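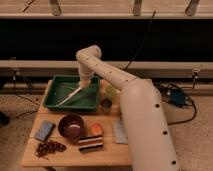
Nedberg green tray, review by Nandi Ndlovu
Posted 5/13/20

I have used this tray for 3 months, mostly for carrying cups and a bowl from the table to the sink. It is shallow, but the raised sides are enough to stop a spoon from sliding out. The dark green color goes well with my light wooden table.

I paid 124 for it, and shipping was included. The smaller tray from Arneck costs less, but my long utensils do not fit flat in it. In this one they lie diagonally without problem.

One minus: the floor is a little shiny, so every water spot is seen. I wipe it with a sponge each evening. I would buy it again.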